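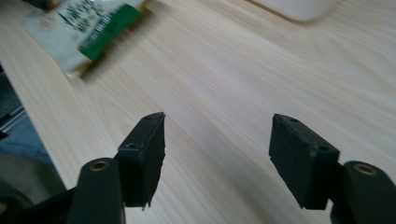
Dundo Hardwax Oil, Clear Satin, for Interior Tabletops

Product code: 2032
Category: Surface finishes / Interior wood / Oils and waxes
Availability: In stock, dispatched from our own warehouse

Overview

Dundo is a one-can finish for tables, desks and worktops in pale or medium woods. It is a blend of plant oils and hard waxes in a low-odour solvent. It soaks into the top layer of the wood and leaves a thin satin surface that can be repaired in patches. It contains no pigment. On very pale woods a slight warming of the colour is normal and cannot be avoided with an oil of this type — if that matters, choose Dundo White Tint instead.

Suitable for: oak, ash, beech, birch, maple and sealed softwoods.
Not suitable for: outdoor use, floors with underfloor heating, varnished or lacquered wood, melamine.

Technical data

Tin sizes: 170 ml, 875 ml
Sheen: satin
Coats required: two on new wood, one for upkeep
Working temperature: no lower than 12 °C
Touch dry: overnight in a ventilated room
Recoat: next day
Full hardness: 20 days
Shelf life, unopened: five years
Shelf life, opened: use within the year, lid pressed down fully
Cleaning of tools: white spirit

Preparation

Bring the wood to an even finish with 120 and then 150 grit paper, working with the grain. Do not go finer than 180. A surface that has been polished too far closes up and the oil sits on top, where it stays tacky. Remove dust with a vacuum and a dry cloth. Old wax must be taken off completely before sanding.

Glue marks will not take the oil and show as light patches once it is on. Wipe the bare top with white spirit and look along it from a low angle; any glue appears paler than the wood next to it.

Application

Stir the tin for two minutes. The waxes settle and shaking does not lift them.

Put on a thin coat with a short-bristle brush or a Sunia white pad, along the grain. Leave for ten minutes, then wipe off everything that has not gone in. End grain takes more and may need a second pass before wiping. Repeat the next day. Do not sand between coats unless the fibres have lifted, in which case rub once, lightly, with a grey pad.

Coat the underside of solid tops as well. One coat is enough there. A top finished on one face only can cup as the humidity in the room changes.

Warning: cloths soaked in oil can heat up and catch fire without a flame. Lay them flat outdoors to dry, or keep them under water in a closed metal tin.

Care

Wipe with a damp cloth and a little mild soap. Avoid cream cleaners and anything with ammonia. Water rings that remain after drying can be rubbed out with a grey pad and a few drops of oil, wiped dry after ten minutes. For desks, one upkeep coat every second year is normal; for dining tables, every April or so is a sensible habit.

Questions on this product

Does it work over Zonex sanding sealer?
No. The sealer blocks the oil. Sand back to bare wood first.

Can the White Tint go under the clear?
Yes, as the first coat only. Reply by Piret Lepik, technical desk.

Related items

Sunia white pads, pack of five
Sunia grey pads, pack of five
Ristić flat brush, 70 mm
Dundo White Tint, 170 ml

Data sheet last revised 21 December 2024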